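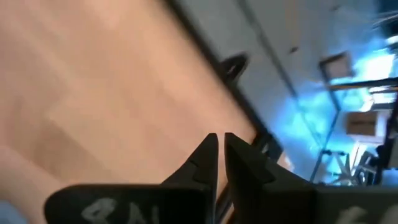

Leave the Table Bare

By Harriet Pennington
30 Sep 2020

I have come to believe that the most useful thing you can put on a large table is nothing. I say this as a person who spent 17 years covering every flat surface she owned.

When my husband and I moved to Studlow, we bought a table from a shop called Nasrallah, which sold secondhand furniture out of a former feed store. The table was oak, long enough for eight, and it cost 330 dollars, delivered. We ate dinner on it the first night. By the end of the month we were eating dinner at one end of it. By January we were eating on the couch with plates on our knees, and the table held the mail, a sewing machine, two half-finished jigsaw puzzles, a box of cables, the good scissors, and a fern.

I don't think we were unusual. Go into most houses and the biggest table is the one used least for what it was bought for. People say they need more storage. They go out and buy bins, and then the bins sit on the table.

My argument is simple. A tabletop is a place to work, and work needs room. Cutting out a shirt pattern takes the whole width of a table. So does wrapping a large present, or sorting a year of receipts, or rolling out dough for more than one pie. If you have to clear the surface before you begin, you have added a job to the front of every other job, and on a tired evening that first job is enough to stop you. I did not sew anything for most of those 17 years, and the sewing machine was in plain sight the entire time.

The usual answer is that a bare table looks cold. Magazines want a runner, a bowl, candlesticks, perhaps a tray with smaller things on the tray. I have nothing against a bowl. But a bowl is an invitation. The first day it holds lemons. A week later it holds lemons, a battery, a key that fits no lock in the house, and a coupon from the dry cleaner. Anything that can hold things will hold things, and the items around it start to look as if they belong there too.

Wood is good enough to look at by itself. Light-colored wood especially changes through the day, and you notice the grain once there is nothing sitting on it. Ours has a darker patch near the middle where a board must have come from a different part of the tree. I had owned the table for years before I saw it.

I also hear that tables get damaged if you leave them uncovered. They do. Ours has a burn the size of a dime and a long scratch from the foot of the sewing machine. I don't mind either one. A table that has been worked on should show it, and a scratch can be sanded and oiled in an afternoon if it bothers you. The cloth we used for protection mostly protected crumbs.

There are a few practical points for anyone who wants to try this.

Start by finding out what the things on the table are. I don't mean a full inventory. Pick up each one and ask where you would look for it if it weren't there. That is where it should live. The good scissors went into a kitchen drawer because that was where I kept looking for them. The cables went into the hall closet, and most of them later went out to the recycling center.

Give the mail somewhere else to land. This matters more than all the rest. Mail comes every day and it comes when your hands are full, so the spot has to be close to the door. We put up a narrow Mosico shelf at elbow height. It is too shallow for anything but envelopes, and I consider that its best feature.

Things that clamp or clip to the edge are a fair compromise. A lamp on an arm, a hook for a bag, a clamp to hold fabric while you pin it: these use the rim and leave the middle alone. I used to think they looked like a workshop. Then I decided that a workshop was close to what I wanted.

Clear it at night, before bed, even if the job isn't finished. I know this is the part people argue with. A friend who does puzzles told me it was cruel. She now builds hers on a sheet of board and slides the board under the sofa, and she still complains about it. I think she has a case. A puzzle of any size takes weeks, and there is some pleasure in passing it and putting in a piece. If you have a second table, leave the puzzle out on that one. We don't, so the rule holds here.

What I would not do is buy a system. Gravovico sells a set of desktop organizers with 4 tiers and a little drawer, and I owned it for a year. It was well made. It took up a quarter of the table and gave me four new places to put things I should have thrown away. I gave it to my sister, who has put it on her table.

Some homes are small, and one table has to be the desk, the classroom, and the place where everyone eats. This year a lot of families have found that out. I would say the rule matters even more there. When three people need the same surface at different hours, each of them should be able to walk up to it and start. A crate for each person, kept on the floor, does the job and costs very little.

Our table is now clear most mornings. Not all of them — there was a colander on it for two days last week, and I walked past it the same as everybody else. But I have made three shirts since spring, and we eat dinner sitting up. The fern is on the windowsill, where it gets more light.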